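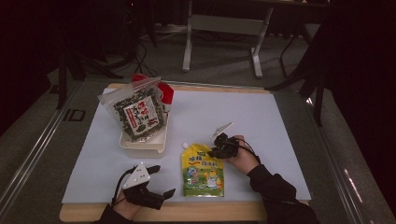 Figure 1. Two of the package types in our survey: a resealable bag of dried seaweed snack and a spout pouch.

Reclosing Food Packages at Home: A Survey of Habits and a Storage Test

Background

Many dry foods are sold in packages meant to be opened and closed many times. Once the package is open, the food takes up water from the air and loses its crunch. Our group wanted to know two things: whether people in our town use the closure that comes with the package, and how much difference it makes for dried seaweed, crackers and puffed rice.

The work was done in the spring term for the food science elective at Uvik College. The storage part ran in the prep room behind the teaching kitchen.

Survey

We handed out a one-page form at the Shirima Market entrance and in two dorms. We got 107 forms back and threw out the ones with no answer to question 2, which left 99. The form asked what the person does after opening a bag of snacks, where the bag is kept, and how long it usually lasts.

Most people said they press the strip shut if there is one. A smaller group rolls the top down and uses a clip or a rubber band. Several wrote that the strip stops working before the bag is finished, usually from crumbs or salt in the groove. Spout pouches got the fewest complaints. People liked the screw cap, but some said they could not get the last of the contents out.

Storage test

Each food was divided into equal portions and stored four ways:

Press strip closed, air pushed out first
Press strip closed, air left in
Top rolled down with a Clasport clip
Top left open

All the bags sat on the same shelf for 6 days. We weighed each one in the morning and again in the late afternoon on a Starkico kitchen scale. It reads to one gram, so small changes in the seaweed did not show until we combined portions from the same group. We should have done that from the start.

Results

The open bags gained the most weight for all three foods. Seaweed was the worst, and by the second day it bent without snapping. The clipped bags came next. There was little difference between the two press strip groups, and we can't say from our data that pushing the air out helps.

Puffed rice gave uneven results. One clipped bag gained more than an open one, and we think the clip had slipped at the fold – we kept the number in the table anyway.

Problems

The prep room has no humidity control, and the dishwasher next door ran on some days and not on others. We did not record when. A later group should keep a humidity meter on the shelf and use a scale that reads to a tenth of a gram.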